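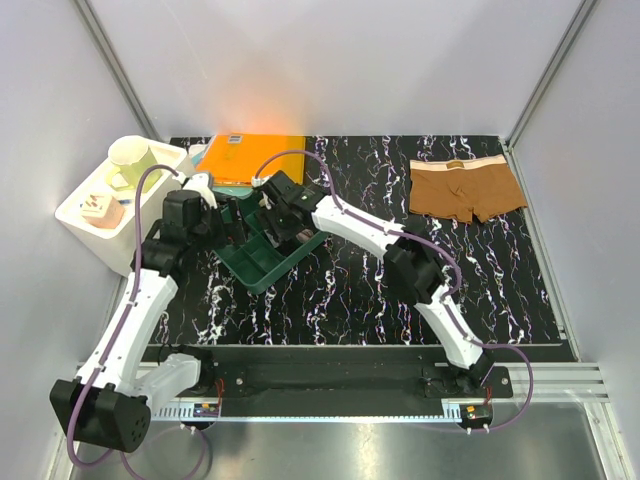 Both arms working at the green compartment tray in the bench enclosure.

Two-arm results from the bench: what changed when we let the arms wait

Dec 2, 2020

The bimanual bench has been running the tray tasks since June, and we now have enough runs to say something about them. The short version is that a small change in how the two arms share a workspace did more for us than the larger model we spent the summer on. The longer version follows, for those who asked for it at the last group meeting.

The task family is called Anoscombe in our logs. Each episode has the arms working with everyday items on the tabletop: trays, bins, cups, folders, clothing. An instruction names one item and what should be done with it, and the rest stays on the table as clutter. We care most about the tray episodes, where both grippers have to be near the same object and the space between them is tight. Those were our worst episodes by a wide margin.

The old method trained one policy for both arms. It took in the camera views and the joint positions and put out a short block of motion for left and right together. This works well when the arms have separate jobs. When they share an object, the policy tended to average over demonstrations in which the operators had made different choices. Some operators lead with the left hand and some with the right. The trained policy would start both arms toward the tray at the same time, slow down, and hang there until the episode timed out. We called these stalls. They made up most of the failures on tray tasks, well ahead of dropped items and missed grasps.

Willy Vandenberghe suggested labeling the demonstrations after the fact with which arm was leading at each moment. The rule is simple. An arm leads if its gripper is the next one to make or break contact. The other arm is marked as waiting, even if it is moving. We wrote a script to assign the labels from gripper position and motor current, then checked a sample by hand. The script was wrong mostly at handovers, where both grippers hold the item for a moment, so we added a third label for that case.

The new policy, Chuang, predicts the label first and then the motion. It is the same size as the old one and uses the same demonstrations. Nothing was collected again. The only other change is that the label is held for 15 control steps before it can switch. Without the hold, the label flickered during close approaches and the stalls came back in another form.

We ran 40 tray episodes with each policy, using the same starting layouts for both. The old policy finished 15 of them. Chuang finished 31. Of its nine failures, three were stalls and the others were grasp errors, mostly a finger landing on top of a divider when it should have gone down beside it. Episodes in which the arms worked on separate items showed no clear difference between the two, and we did not expect one.

A few cautions. Forty episodes per policy is a small number, and all of them were run on one bench with one pair of arms. The tray was always the same tray. We moved it and turned it between episodes but did not swap it for one with a different divider pattern. Soft items are also still a problem. The label rule depends on contact, and with cloth the motor current rises so little that the script often marks the contact late. For clothing episodes we currently turn the labels off and use the old policy, which is not a good long-term answer.

We also tried a version in which the waiting arm was frozen in place. It was worse. The waiting arm needs to keep moving, partly to get out of the way and partly to be ready for its turn. In several of the frozen runs the leading arm bumped the other one at the elbow and the safety stop ended the episode.

On the hardware side, the Gritex fingertip pads wore smooth sooner than we planned for. All of the runs reported above were done on fresh pads. If you are comparing against numbers from the fall, check the pad date in the log before drawing anything from the difference. Cable routing on both arms is unchanged.

Next we plan to repeat the comparison on the second bench at Sadetti, where the arms are mounted farther apart and the reach over the middle of the table is poorer. We want to know whether the 15-step hold is a good general setting or just happens to suit our spacing. After that comes the divider problem, which probably needs a better close-up view of the fingers more than it needs anything from the policy.

The labeling script and the list of starting layouts are in the shared folder under Anoscombe. The handover labels that were fixed by hand are in a separate file, so please do not overwrite it when you rerun the script. Anyone who wants bench time for their own two-arm task should write to Willy and include the item list and the number of episodes.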